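I have been promised a planner that "just works" by four different people since February, and I have stopped nodding politely. This post is about the fifth one, a motion planning package called Cludent, which I've been running on the two-arm table and which I like slightly more than I expected to. That is a low bar. I'll try to be fair to it.

First, what I was asking for. Two arms share a table. One goes to a green printed ring with a lot of holes in it, and the other is supposed to be doing something useful close by without the pair of them tangling. The ring is a decent test piece. It's flat, it's thin compared with the fingers, and it has a big hole in the middle that upsets anything which assumes objects are solid lumps.

The old stack, Gravness, treats each arm as the only arm in the universe and then bolts a checker on the end. If the checker finds a collision, it throws the whole plan away and starts again from a new random seed. Sometimes that gives you a path in a blink. Sometimes it gives you nothing, a timeout, and a log file with 659 lines in it that all say the same thing. 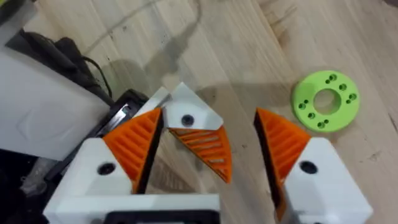
Cludent plans for both arms at once, or says it does. I spent most of an evening reading the source, and what it does is give one arm priority, plan that one, and then plan the other around it in time. There's nothing wrong with that. It's an old idea and a sensible one. But the readme calls it "fully joint planning", and it isn't, and I wish people would stop writing readmes like that. If the arm with priority picks a greedy path, the other one gets whatever is left over, which near the middle of the table can be nothing at all.

You can swap the priority by hand. You can also ask it to try both orders and keep the cheaper result, at double the planning time. I leave that on. The flag is off by default and is mentioned once, in the changelog.

## The fingers are a lie

My main complaint with all of these packages is the gripper model. Ours has ribbed orange fingers on white printed mounts, and the ribs are there so that the finger can give a bit when it presses on something. The planner knows none of this. It has a mesh, the mesh is rigid, and as far as the maths is concerned the fingers are made of iron.

So you have two choices. You can keep the mesh tight, in which case the planner happily brushes a finger along the table and calls it free space. Or you can pad it, in which case it refuses to go anywhere near a flat ring on a flat surface. I tried 20 mm of padding, which was hopeless, and ended up with a separate, smaller value for the fingertips only. Cludent does at least let you set padding per link. Gravness had one number for the whole robot and a forum thread full of people begging for a second.

The two grippers also need to be allowed close to each other, which is a different question from being allowed close to the table. Cludent keeps a table of link pairs for this. Filling it in is dull, and if you get a name wrong it ignores the line without a word. I lost an afternoon to an underscore. 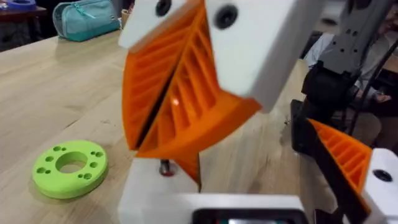 ## Perception, or guessing with confidence

The ring pose comes from Mughal, a detector that fits a known shape to whatever it thinks it can see. On a clear view it does well. My doubts start when the gripper gets close, because then the fingers cover part of what the wrist camera can see, and the fit starts to wander. The confidence score doesn't wander with it. I've had it report a score of 0.9-something for a pose that was plainly off to one side.

I no longer believe the score. What I do now:

- take the pose from further back, while the whole ring is in view
- freeze it before the final approach
- compare it with the fixed camera, and stop if the two disagree
- log both, always, even when they agree

The last one sounds fussy, but disagreements tend to creep in slowly after somebody has nudged a mount, and without the log you blame the planner. I have blamed the planner for this more than once.

The other thing to watch is clutter. Mughal only looks for what you ask it to look for, so everything else on the table has to reach the planner by some other route. For us that means a coarse depth map. Big things come through. A small knotted cord doesn't, or does so as a few stray cells that flicker in and out, and every flicker sets off a replan. I filter anything that hasn't been there for 37 depth updates in a row. It's a horrible magic number and I'd be glad of a better idea.
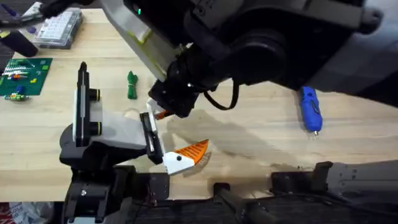
## Does it beat what I had?

For planning times, yes, and I say that through gritted teeth. I ran 60 requests through each package with the same start and goal poses. Cludent failed less often, and its failures came back quickly, which matters more to me than the average. Gravness would sit there using up its whole allowance before giving in.

The Vidadley people published a benchmark where their own planner beats everything, Cludent included. I'd take it more seriously if their test scenes had two arms in them. Mine has two arms and cables that none of the models include.

Cables are the next job. At the moment I deal with them by limiting the wrist rotation, which throws away a good many perfectly fine paths, and I can't see any package doing much better.
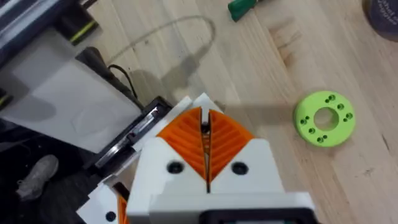
*The green ring on the table, from the wrist camera.*

I'm keeping Cludent for now, with the priority swap turned on and the finger padding set by hand. The config needs tidying before I put it anywhere public, and I still want to find out why the second plan in a batch is always slower than the first. My guess is the cache. The readme says there isn't one.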